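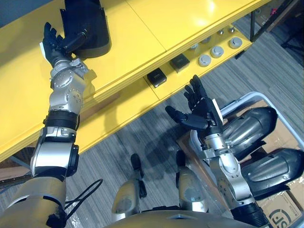 ## 4.2 What people put down, and where

Households in our sample agreed, almost to a person, that the hallway was for passing through. They then spent the bulk of their diary entries describing what had been left in it. We use the term *parking* for this practice: the placing of an object on the nearest level surface with a sincere intention to move it later. Of the 38 households that kept a diary through October, 34 recorded at least one item parked for longer than a week, and the remaining four returned diaries so tidy that Mets (field notes) suspected a second draft.

Participants were generous in explaining the habit. Bags were parked "so I don't forget them" and were then forgotten. Library books were parked near the door to shorten the trip to the library. One respondent had parked a spare doona on the linen press in autumn, where it came to be regarded as part of the linen press. The coding scheme, adapted by Laur from earlier work on kitchen benches, separates items awaiting departure from items awaiting a decision. The second category is much the larger — 657 entries in all — and it includes nearly everything soft.
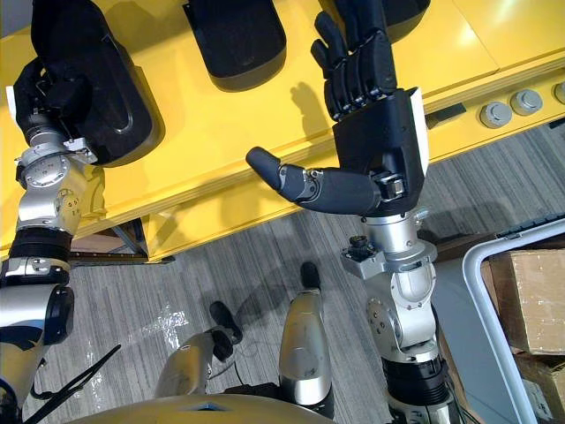
Colour and height of surface had less influence than we expected. Ferraro had argued at the design stage that a bright surface would discourage parking, on the grounds that clutter shows up better against it. Diaries from households with brightly painted hall furniture gave this no support. Clutter did show up better, and its owners remarked on this, sometimes at length, while leaving it where it was. Height mattered only at the extremes: surfaces below the knee were treated as floor, and surfaces above the shoulder as storage, a word participants used for any place they did not intend to look.

Shape was more interesting. Flat items attract other flat items, and a single envelope on Wednesday could be a respectable pile by the weekend. Rounded items tend to sit alone. Chauke suggests that people are reluctant to build on something that may roll, and the stacking data are consistent with her reading, although ten of the diaries are too vague about shape to be of any use ("stuff", "more stuff", "his stuff"). Where rounded items did gather, they were placed side by side, and the spread used up the surface faster than any pile of post.
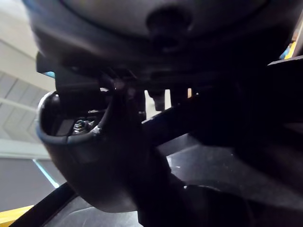
**Figure 3.** Dark rounded form with a recessed circular opening, close view.

We also asked who did the clearing. In shared households each adult named themselves, and the totals came to well over the amount of clearing that can have taken place. Dzene's follow-up interviews, held in the same hallways, were meant to settle the matter. Two had to be moved to the kitchen for want of anywhere to put the recorder.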